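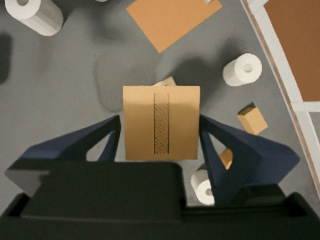 Yogesh Kaushik wrote:
> The import from the Prulari export stops at record 2353 every time.
> I have raised the memory limit and split the input, with no change.
> The log only says "unexpected field length". Is there a hard cap
> on the notes column, or is the file itself damaged?

There is no cap on the notes column in the current release. The length check applies to the whole line after decoding, so a long note can set it off even when each field is fine by itself.

Two things to look at before you file a ticket:

Check the encoding of the export. Prulari writes the header in UTF-8 but leaves old notes in whatever they were typed in. One bad byte will make the parser join two lines - the record number in the log is then the first of the pair, and the fault is usually in the second.

Check for stray quotes. An inch mark in a note counts as an open quote unless you set the quote option to none. My own catalog had 59 of these, nearly all in parts entered before May.

If neither applies, cut out some 20 lines on each side of the failing record and run them alone with the verbose switch. Post the output here, with the header line left in. Please don't attach the full export, as the list server drops large messages without a bounce.

Hiba Hamdan's patch for the log message is in the test branch. It prints the byte offset as well as the record number.

Pankaj Pal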